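# Was Holz uns alles erzählt

Habt ihr schon mal mit dem Finger über einen Tisch gestrichen und euch gefragt, woher die Streifen kommen?
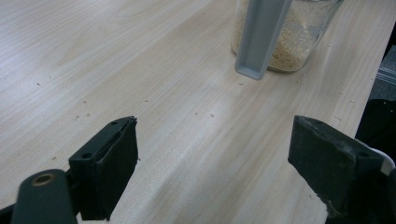
Ein Baum wird jedes Jahr ein Stückchen dicker. Direkt unter der Rinde sitzt eine hauchdünne Schicht, das Kambium, und dort wächst ständig neues Holz nach. Im Frühling hat der Baum großen Durst, also baut er weite Röhrchen, durch die viel Wasser nach oben steigen kann. Dieses Holz heißt Frühholz und ist bei vielen Bäumen hell und locker. Im Sommer werden die Röhrchen enger und die Wände dicker, dann entsteht das Spätholz. Hell und dunkel zusammen ergeben einen Jahresring! Sägt man den Stamm der Länge nach auf, werden aus den Ringen lange Linien, die Maserung. Auf der hellen Tischplatte laufen sie schräg von links unten nach rechts oben, links oben machen sie sogar sanfte Wellen.

## Ringe zählen

Auf einem Baumstumpf könnt ihr selbst Forscherin oder Forscher sein. Fangt in der Mitte an und zählt nach außen, immer einen dunklen Ring nach dem anderen. Kommt ihr auf 30, dann war der Stamm an dieser Stelle 30 Jahre alt. Am besten steckt ihr nach jedem zehnten Ring eine Stecknadel ins Holz, sonst fangt ihr dreimal von vorne an (ich spreche aus Erfahrung).

Im Wald bei Rornness stand einmal eine Eiche mit 800 Ringen. Stellt euch das vor: Als sie keimte, gab es noch Ritter!

## Dicke Ringe, dünne Ringe

Nicht jeder Ring ist gleich breit. In einem Jahr mit viel Regen und Sonne wächst der Baum kräftig, und der Ring wird breit. War es lange trocken, bleibt er schmal. Auch Raupen, die im Mai alle Blätter wegfuttern, hinterlassen so eine Spur. Und manchmal sind die Ringe auf einer Seite viel breiter, zum Beispiel wenn der Baum an einem steilen Hang steht und sich abstützen muss. Toll, oder?

## Und die Astlöcher?

Die runden, dunklen Flecken in manchen Brettern waren früher Äste. Der Stamm ist einfach um sie herumgewachsen, und die Linien machen einen Bogen, so wie Wasser um einen Stein fließt.

## Zum Ausprobieren

Legt ein Blatt dünnes Papier auf ein raues Brett und reibt mit der flachen Seite eines Wachsmalstifts darüber. Nach und nach taucht die Maserung auf! Probiert auch Rinde aus, die von Birke und Kiefer sehen völlig verschieden aus. Schreibt den Namen des Baums gleich auf die Rückseite.

*Text: Siham Twal*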